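Packaging Basics, Unit 3: Folding Corrugated Sheet
Instructor: Sunee Nuchit
Bench sessions: Afiq Lumenta, Room 228

Bring your own bone folder and a steel ruler. Sheets are supplied.

Terms for this unit
Flute: the wavy layer between the two liners.
Score: a crushed line that tells the board where to bend.
Flap: the part that turns up past the score.

Before you fold
Find the direction of the flutes and mark it in pencil. A fold along the flutes comes easily and may wander. A fold across them needs a firmer score. Mark the flap at 47 mm and score it in two light passes.

Folding
Lay the sheet flat with the flap side away from you. Keep one hand flat on the sheet so it can't slide. Raise the flap a little at a time along its whole length. If one end gets ahead of the other, the board bends in a curve and the score is lost there.

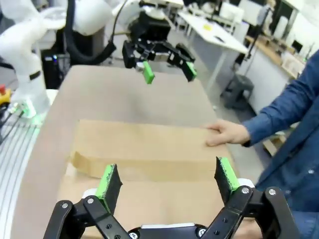 Fig. 3. Sheet held flat at the right end, flap raised along the far side. Note the soft bend at the left end of the flap.

For next time
Fold two sheets, one along the flutes and one across. Write your name on the inside liner. Read the Lerko handout, sections 1 and 2.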